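Merkton Shared Workshop
Table and Storage Group, minutes of the August meeting

Present: Sixten Skjelbred (chair), Aiguo Lu (minutes), four members
Apologies: one received
Meeting opened at 4:10 p.m.

1. Minutes of the last meeting
Accepted with one correction. The shelf order was for 77 brackets and had been written down as 734, which is the Lindholm order number.

2. Trays, racks and bins at the long table

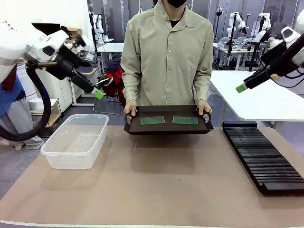
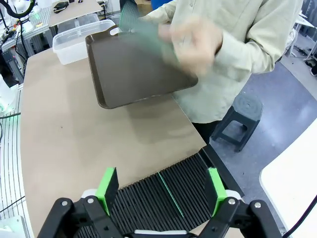

Item 2: brown tray, black slotted rack and clear bin at the long table.

The group discussed where green plates should go when a tray comes to the table. Current practice varies. Some people stack them in the bin, some leave them in the tray. Sixten's view was that plates should stand in the rack, one to a slot, and that the bin should be kept for small parts. Two members thought the rack takes up too much of the table when it is set at a slant. Aiguo said it could go along the right-hand edge and still be reached from the front.

Agreed:
Plates go in the rack, one per slot.
Trays are carried by both handles and go back under the table once emptied.
The clear bin stays on the left side and is not used for plates.
Trial until the next meeting.

One member asked whether the plates scratch each other when they lie in the tray. No one had checked. Aiguo to look over the current set.

3. Second rack
Quotes in from Jerano (188) and Gomix, who will only sell in packs. The Gomix pack comes to 800 and was not considered further. Sixten to ask Jerano if the price includes delivery. Decision held over.

4. Labels
The tray labels are peeling again. It was suggested that we write on the underside with a paint marker. Not everyone liked this. Left open.

5. Table surface
The beige surface is to be wiped down at the end of each session. The spray bottle has gone missing from the supply shelf and a new one is needed. Aiguo to buy.

6. Any other business
The key to the supply closet sticks. Sixten has a spare and will bring it in.
Request to start the next meeting at 4:00 sharp. Agreed.

Actions
Aiguo Lu: check plates for scratches, buy spray bottle, move rack to right-hand edge
Sixten Skjelbred: call Jerano, bring spare key

Meeting closed at 4:55 p.m.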